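**Projektbericht Modul Lebensmittelmarketing, Gruppe 5**
vorgelegt von Shiuli Karunaratne, Mon 27 September

## Snackprodukte für die Brotdose: Was verspricht die Packung?

Ausgangspunkt war die Packung »Brirkel«, ein Fruchtriegel für Kinder, der laut Vorderseite »den Vormittag trägt«. Was das heißen soll, steht nirgends. Wir haben uns deshalb vorgenommen, die Werbetexte von drei Produkten mit der jeweiligen Nährwerttabelle zu vergleichen und anschließend Eltern zu befragen. Neben Brirkel waren das die Hafertaler von Flamero und die Joghurtdrops von Lacerda.

### Vorgehen

Der Fragebogen ging über den Verteiler zweier Grundschulen hinaus. Zurück kamen einige 60 Antworten, davon ein Teil unvollständig. Repräsentativ ist das nicht, und ich halte es für falsch, im Ergebnisteil so zu tun, wie es in unserem ersten Entwurf noch der Fall war. Wer einen Bogen zu Kindersnacks freiwillig ausfüllt, hat vermutlich schon eine Meinung dazu.

Für die Textanalyse haben wir Packungen, Webseiten und Prospekte ausgewertet, zusammen 713 einzelne Werbeaussagen. Jede Aussage wurde von 2 Personen als »prüfbar«, »teilweise prüfbar« oder »nicht prüfbar« eingeordnet. Bei Streit entschied die Gruppe. Gestritten wurde oft, vor allem über das Wort »natürlich«.

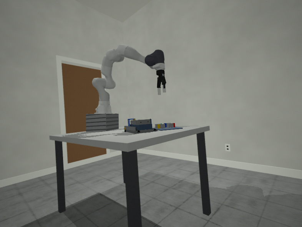 Die meisten Aussagen landeten am Ende in der dritten Kategorie. »Mit dem Besten aus der Frucht« lässt sich weder belegen noch widerlegen, und das dürfte Absicht sein. Flamero schreibt »ohne Zuckerzusatz«, verwendet aber Dattelpaste und Apfelsaftkonzentrat. Der Satz auf der Packung lenkt trotzdem davon ab, wie süß die Taler sind. Lacerda wirbt mit Calcium; die Menge steht klein auf der Rückseite und bezieht sich auf eine Portion, die größer ist als der Beutel.

### Befragung

Gefragt nach dem wichtigsten Kaufgrund, nannten die Eltern am häufigsten »mein Kind isst es«. Gesundheit kam danach. Ob das ehrlicher ist als in anderen Umfragen oder nur an unserer Reihenfolge der Antworten lag, können wir nicht sagen. Die Option stand ganz oben. Eine zweite Fassung mit gemischter Reihenfolge war geplant, kam aber nicht mehr zustande.

Auffällig fand ich die Freitexte zu Brirkel. Mehrere Eltern lobten den Riegel als »ungesüßt«, obwohl das auf keiner Packung steht. Offenbar reicht die grüne Verpackung.

### Einschränkungen

Die Studie der Agentur Ritcombe, auf die sich Lacerda in der Werbung beruft, haben wir angefragt. Eine Antwort kam, die Studie nicht. Wir zitieren sie deshalb nur aus zweiter Hand und ziehen keine Schlüsse daraus. Auch unsere Kategorien sind grob: »Teilweise prüfbar« wurde gegen Ende zum Sammelbecken für alles, worüber wir uns nicht einigen wollten.

Im November soll ein Teil der Aussagen von einer anderen Gruppe neu eingeordnet werden. Bis dahin würde ich die Prozentwerte im Anhang nicht weiterverwenden.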